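Magazin > Debatte > Robotik und Automatisierung

Die Erfolgsquote sagt zu wenig

Von Rokeya Siddiqui
März 2019

34 Mal geteilt · 8 Kommentare

Wer in den vergangenen Jahren Arbeiten über gelerntes Greifen gelesen hat, kennt die Tabelle auf der vorletzten Seite. Links stehen die Verfahren, rechts die Prozentzahlen, und die eigene Zeile ist fett gedruckt. Ich halte diese Tabelle für das schwächste Stück der meisten Veröffentlichungen. Trotzdem wird sie am häufigsten zitiert.

Anlass für diesen Text ist der Bericht der Gruppe Zollholm über ihr Verfahren Cuervo. Consuelo Henao und Abelardo Nina lassen einen Arm aus Vorführungen lernen. Ein Mensch führt die Aufgabe mehrmals vor, ein Netz lernt daraus, welche Bewegung zu welchem Kamerabild gehört. Das ist im Grundsatz alt. Neu ist, dass Cuervo ohne feste Kamera über dem Tisch auskommt und nur das Bild vom Handgelenk verwendet.

Der Bericht hat mich aus einem anderen Grund beschäftigt. Die Autoren geben für ihre fünf Aufgaben eine Erfolgsquote an, stellen aber daneben eine Liste der Fehlversuche. Zu jedem Fehlversuch steht dort, in welchem Abschnitt der Bewegung er begann: beim Anfahren, beim Schließen der Finger, beim Anheben oder beim Ablegen. Die Liste ist lang und liest sich mühsam. Ich habe aus ihr mehr gelernt als aus der Quote.

Eine Quote behandelt alle Fehler gleich. Ein Arm, der einen Becher knapp verfehlt und stehen bleibt, bekommt dieselbe Null wie ein Arm, der den Becher umwirft und weiterfährt. Für jemanden, der ein solches System in einer Werkstatt einsetzen will, sind das zwei verschiedene Geräte. Das erste braucht Aufsicht, das zweite einen Zaun.

Hinzu kommt die Auswahl der Startpositionen. Marisol Ñahui hat in Buseck im Oktober einen Vergleich wiederholt, bei dem zwei Verfahren in der ursprünglichen Arbeit weit auseinanderlagen. Sie verschob die Gegenstände vor jedem Versuch nach einem vorher festgelegten Plan und überließ die Lage nicht mehr der Person am Tisch. Der Abstand zwischen den Verfahren schrumpfte deutlich. Betrug war da nicht im Spiel. Wer ein System wochenlang betreut, stellt den Becher irgendwann dorthin, wo er gut zu greifen ist, und merkt es nicht.

Gegen ausführliche Fehlerlisten wird eingewandt, sie kosteten Zeit und Seiten. Beides stimmt. Jhair Henao von Zenevell hat mir geschrieben, seine Abteilung könne sich das Durchsehen jedes Versuchs nicht leisten, und für eine Kaufentscheidung brauche man am Ende ohnehin eine einzige Zahl. Den ersten Teil nehme ich ernst. Den zweiten nicht. Wer nur eine Zahl verlangt, bekommt eine Zahl, auf die hin optimiert wurde.

Für Verfahren, die allein mit der Handgelenkkamera arbeiten, wiegt das Problem schwerer. Das Bild ändert sich mit jeder Bewegung des Arms. Teile der eigenen Hardware ragen hinein und verdecken, was dahinter liegt, und was nahe an der Linse ist, wird leicht unscharf.

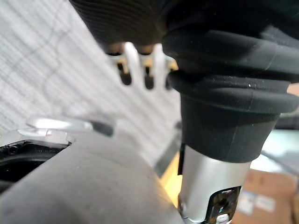 Ob ein Netz unter solchen Bedingungen den Gegenstand erkennt oder sich bloß an einer Kante im Hintergrund ausrichtet, lässt sich an einer Quote nicht ablesen. Dazu muss man den Hintergrund wechseln und nachsehen, welche Versuche dann scheitern. Cuervo wurde auf einer zweiten Tischfläche geprüft und schnitt schlechter ab. Henao und Nina schreiben das in den Hauptteil und nicht in den Anhang. Das rechne ich ihnen an, auch wenn eine zweite Fläche für meinen Geschmack noch zu wenig ist.

Mein Vorschlag an die Gutachter ist bescheiden. Eine Arbeit über gelerntes Greifen sollte angeben, wer die Gegenstände hingestellt hat und nach welcher Regel. Sie sollte die Fehlversuche nach Abschnitten aufschlüsseln und die Aufnahmen dazu bereitstellen, auch die peinlichen. Die Tabelle mit der fetten Zeile darf bleiben.

Die Gruppe Zollholm will ihre Aufnahmen noch in diesem Jahr freigeben. Ñahui hat angekündigt, die fünf Aufgaben in Buseck nach ihrem eigenen Plan zu wiederholen.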